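Covering a worktable with kraft paper and marking a tape grid
Theano Vlachopoulos, Pradside workshop notes
Revised Monday, January 8, 2024

This procedure applies to the tables in the Vedgate room. The top measures 1,437 mm by 1,290 mm. The paper protects the surface, and the grid gives repeatable positions for bins, mats and the small belt conveyor. Do the whole job in one session. Paper that has been left half fixed overnight tends to curl at the open side.

## Materials

- Brown kraft paper, 82 g/m², on a roll. We use Brirnska.
- Blue painter's tape. Masking tape leaves residue and is not a substitute.
- Steel rule, at least as long as the table
- Soft pencil
- Utility knife with a new blade
- Dry lint-free cloth
- Plastic scraper or an old card

## 1. Prepare the top

1. Remove loose items. Anything bolted down stays in place, and the paper is cut to fit it.
2. Peel off the old tape at a low angle, then lift the old paper.
3. Wipe the top with the dry cloth. Grit under the paper shows up later as a raised speck and will eventually wear through.
4. Check the edges for burrs.

## 2. Lay the paper

1. Unroll the paper along the long side, with the natural curl facing down.
2. Cut each length with enough extra to fold over both ends.
3. Where one width does not cover the table, butt the lengths edge to edge. An overlap makes a ridge, and bins placed on a ridge rock.
4. Smooth from the center outward with the scraper. Work slowly near fixed hardware.
5. At a base plate or post, cut a straight slit in from the nearest edge, make relief cuts at the corners, and trim close. Close the slit with tape from below if you can reach it – otherwise plan the grid so that a line falls on it.
6. Fold the ends under and tape them to the underside.

## 3. Mark out

The standard layout is five columns by five rows.

1. Choose one corner as the origin. At Vedgate it is the corner nearest the door.
2. Mark off both long edges at equal fifths, measuring every mark from the origin. Stepping from one mark to the next accumulates error.
3. Repeat on the two short edges.
4. Compare the diagonals of the full grid. If they differ by more than 2 mm, measure again before any tape goes down.
5. Join the marks with light pencil lines.

## 4. Tape the lines

1. Run the long lines first. Anchor the tape at one end, pull out a full length with slight tension, and lower it onto the pencil line in one motion.
2. Keep the same edge of the tape on the pencil line throughout. Mixing edges shifts the cell by a full tape width.
3. Press down with the scraper.
4. Run the cross lines over the long ones.
5. Stop the tape short of rails, legs and brackets. Tape stuck to a metal edge has to be cut every time the part is moved.
6. Short pieces are acceptable where a line is interrupted. Align them against the rule and not by eye.

## 5. Put the equipment back

1. Set the conveyor down first, parallel to a grid line. Lower both legs together – dragging one leg tears the paper.
2. Place the parts bin with its open side facing the work area. If it has a foam or sheet insert, seat the insert flat before loading.
3. Lay any mat square to the grid.
4. Route cables along the back of the table, clear of the cells in use.

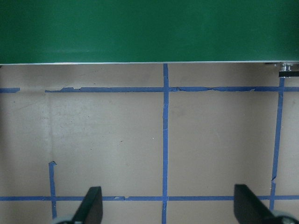
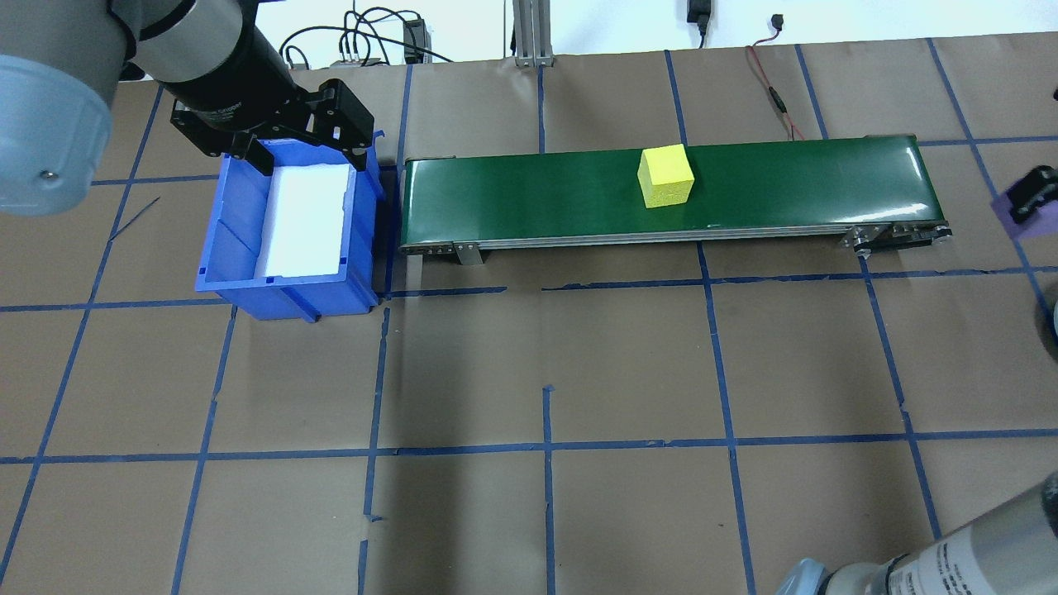
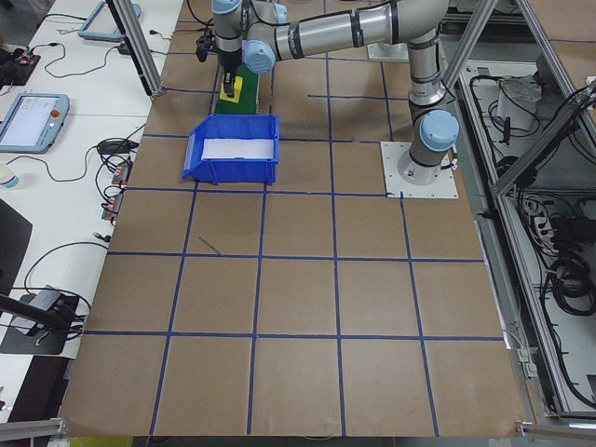 *Blue tape lines on the covered top. First: close to the metal edge strip of the green panel. Second and third: wider views, each with the blue bin.*

## Upkeep

Scuffs and smudges can be left alone. Replace a tape segment when an end lifts. Replace the paper when a tear reaches a cell in use, and in any case every April. Order paper and tape together through Balaskas and quote stock line 1,437/1,290 so the roll width is matched to the table.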